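Kallio list archive
Posted 2022-12-22 by Veikko Ikonen

Re: packing on the bed

Veikko wrote in November:
> I fold everything before I pick a bag. Does anyone do it the other way round?

Answering my own question, because I finally tried it and I love it! Bag first, flat on the bedspread, then the folded piles along the wall where I can see all the colors at once.
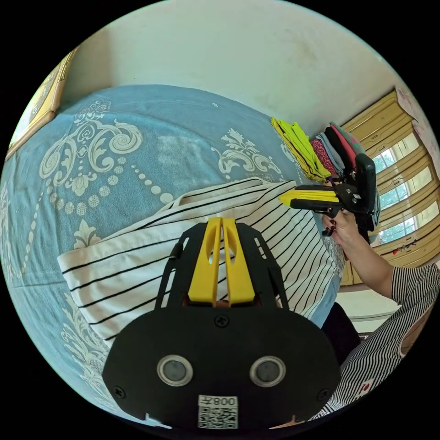 I'm going to Burside for 15 days, so the piles matter. Lime and yellow go together, and the pinks, teals and darker things make a second stack. Anything striped stays out until last (I own far too many stripes, and I'm not sorry). 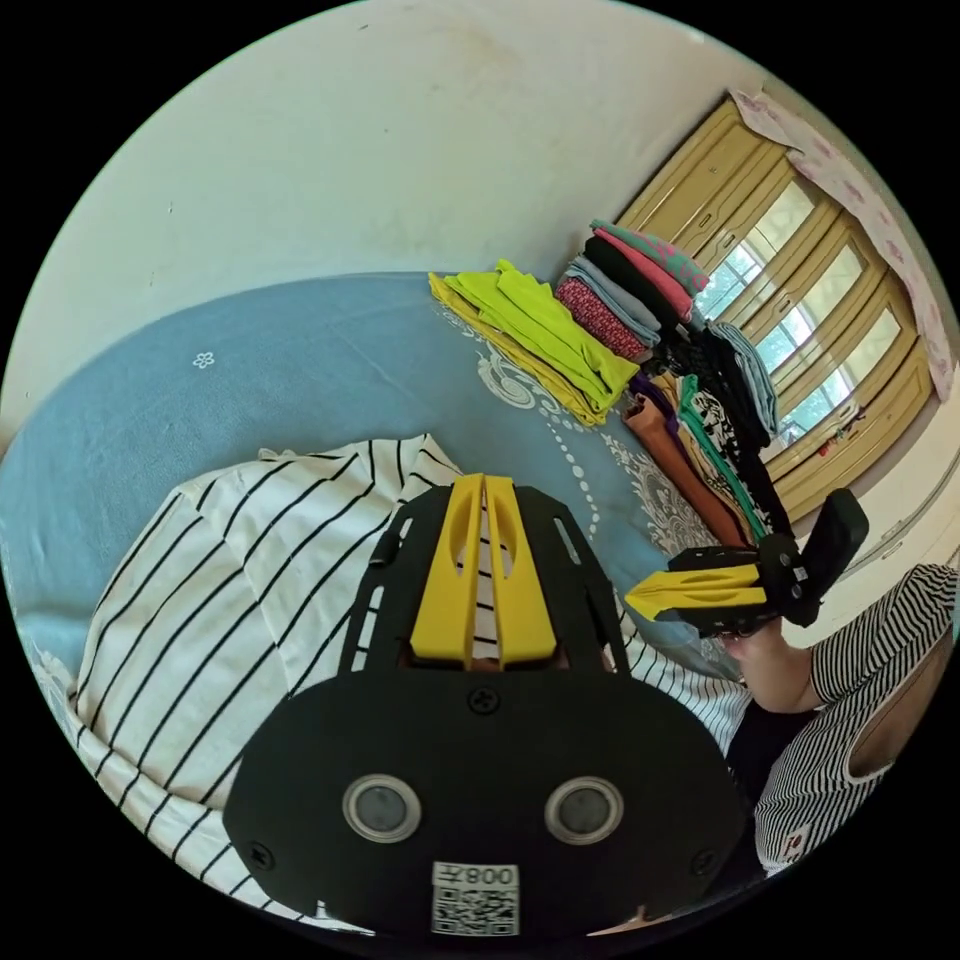
Folding in thirds and then once more gives me edges I can read like book spines. I used to dig through the whole heap for one gray top! Try it with 20 pieces before you do the entire closet. And Pulta, please send your sock method again, I lost it.

Veikko

We use cookies to remember your list settings.
Last updated: 8 hours ago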